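Sprechernotizen: Regeln für den Betrieb zweiarmiger Systeme an Tischarbeitsplätzen
Vortrag Ludivine Carré, Vavetti, Standort Mallitbridge
Redezeit: 30 Minuten, Fragen im Anschluss

Folie 1 — Begrüßung
Dank an die Gastgeber von Ogbonna. Hinweis, dass die Betriebsanweisung Mumeck in der Fassung vom August zugrunde liegt. Frühere Fassungen sind nicht mehr anzuwenden.

Folie 2 — Geltungsbereich
Die Anweisung gilt für alle Arbeitsplätze, an denen zwei Arme einen gemeinsamen Tisch bedienen. Sie ersetzt nicht die Risikobeurteilung der einzelnen Anlage. Küchennahe Aufgaben wie Abräumen, Sortieren von Resten und Einräumen von Geschirr sind ausdrücklich eingeschlossen.

Folie 3 — Einrichtung des Arbeitsplatzes
Behälter für Abfall, Speisereste und Geschirr erhalten feste Positionen und werden vor jedem Durchlauf überprüft. Kabel sind so zu führen, dass sie in keiner Armstellung unter Zug geraten. Lose Verpackungsteile gehören in den Abfallbehälter — auch dann, wenn der Durchlauf bereits vorbereitet ist.

Folie 4 — Geschwindigkeit und Freigabe
Während der Einrichtung beträgt die zulässige Geschwindigkeit höchstens 80 mm/s. Der Automatikbetrieb setzt die Freigabe durch eine unterwiesene Person voraus. Leuchtanzeigen am Gerät ersetzen diese Freigabe nicht.
(Pause. Rückfrage an das Publikum, wer im eigenen Haus eine schriftliche Freigabe führt.)

Folie 5 — Reinigung
Greiferflächen mit Lebensmittelkontakt werden nach jedem Durchlauf gereinigt, die übrigen Flächen am Schichtende. Vor der Reinigung sind beide Arme stillzusetzen und gegen Wiederanlauf zu sichern. Den Eintrag im Reinigungsbuch unterschreibt die ausführende Person.

Folie 6 — Fragen
Schriftliche Fragen nimmt das Büro in Mallitbridge entgegen, Raum 3. Letzte Folie stehen lassen. 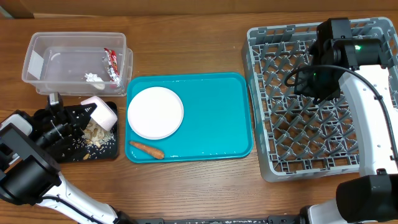
Wer darf den Automatikbetrieb nach einer Störung wieder freigeben?
Die Freigabe erteilt eine unterwiesene Person, nachdem die Ursache behoben und der Vorgang im Störungsbuch eingetragen ist.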